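Subject: Re: [westitz-growers] Compostable flower wrap, has anyone gone over to it?
Date: December 20, 2023

Lucimara Andrade wrote:
> Has anybody moved their cut flowers over to the Lurance wrap yet? The rep
> was at the Kan market in September and she was very convincing. Home
> compostable, she says, gone in 30 days, and it takes dye so you can still
> get the bright colors people like at the stand. I am tired of customers
> handing me back crinkly plastic and asking me what to do with it. It costs
> more than what we buy now but I would happily pay it if it does what it
> says. Is there a catch?

Lucimara, I think there are several, and I'd hold off on ordering.

I don't doubt the rep believed what she told you. My trouble is with the words. "Home compostable" on a sales sheet can mean a piece was tested at a steady warm temperature in a lab and came apart. My heap is cold from Thanksgiving until the lilacs open, and most of your customers don't have a heap at all. They have a kitchen trash can, and whatever you wrap the flowers in goes there.

I asked for the test report back in September. I got a brochure. I asked again and got the same brochure with a nicer cover letter. It has a leaf on it.

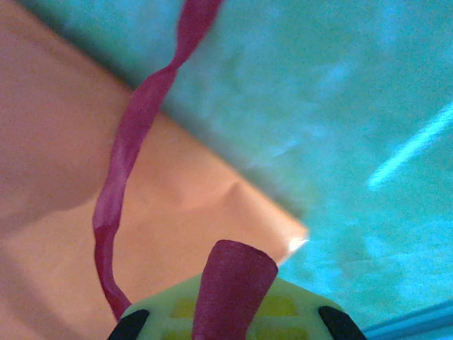
1. What we put in the bins

I did my own trial, such as it was. Five pieces of the Lurance film, cut to the same size, in an onion bag so I could find them again, in the middle of an active bin with grass clippings and horse manure. I turned it when I remembered. After six weeks the thinnest part had gone to lace and the folded parts were still folded. You could have wrapped a small bunch of asters in what was left.

A second bag went in the cold bin by the fence. There I could read the printing on every piece.

Now, five pieces in my backyard prove very little, and if someone with a hotter pile gets a better result I'd like to hear it. But 30 days is a strong claim and I couldn't get near it in the warmest bin I have.

2. The dye

The brochure says the colors are "food safe," and then never mentions soil. Those are different questions. The strong oranges and pinks are what sell bouquets, and they are also what I would want to know about before I put them under my lettuce. I wrote to ask what the orange is made from and was told the formula is private. Maybe so. Then I'll keep it off my beds.
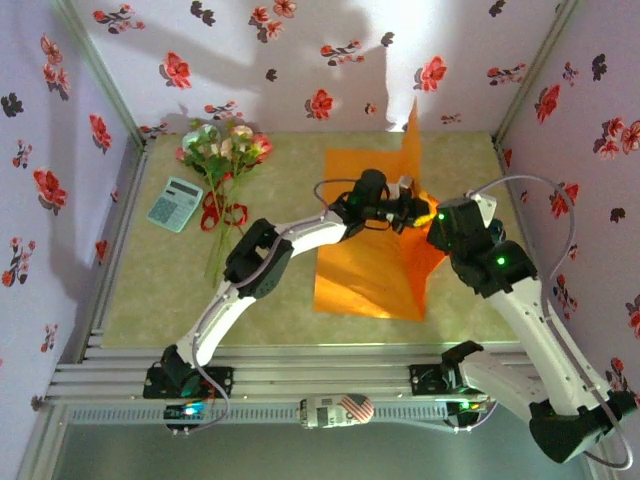
Westitz Growers Exchange, Soil and Compost Group

3. What about plain paper?

People on this list have said paper falls apart when the stems drip. It does if you wrap them straight out of the bucket. Let them drain, give the ends a turn of damp newspaper, and put the good paper over that. I've done it this way for years and had two come back wet, both on a day it rained sideways.

Vama sells an uncoated kraft in rolls. It is brown and dull and it tears if you look at it wrong, but I know what becomes of it. Mine was gone by the time I sifted. They also do a "moisture guard" version, so read the label before you buy, and be suspicious of anything that feels slick. If you drop water on it and the water sits there in a bead, something has been put on the paper and you should ask what.

Color is the one thing I can't fix for you. A bright wrap does make people stop. I tried a strip of colored tissue tied around the outside of the kraft, and it seemed to help, though I'd sold fewer the week before for other reasons (the road was closed), so take that for what it's worth.

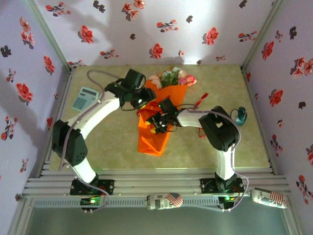
Bouquet on the table, flower sprigs on the walls

4. The money

The Lurance price looks fair until you see it is for the narrow roll. For anything with sunflowers in it you need the wide one, and that isn't on the front of the price list. Ask for the wide price, ask about shipping, and then ask what happens to a roll that sits in a warm shed all summer. If it's made to fall apart I'd expect it to have a shelf life. The brochure is silent on that too.

I also don't like the minimum order. A company that's sure of its product could let you buy a single roll.

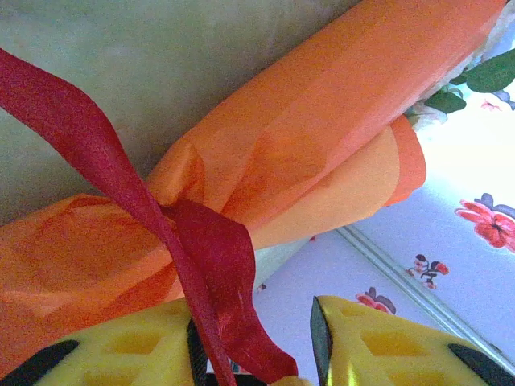 Orange wrap, gathered near the middle

If you still want to try it, split an order with somebody and bury a piece of your own before you print "compostable" on your sign. Once it's on the sign it's your claim, and it will be you explaining it when a customer digs it up in the spring.

I have a few cut squares left over if anyone with a serious hot pile wants to run them. Write to me off list. And if somebody has gotten the actual test report out of Lurance, please post it, all the pages, including the temperatures.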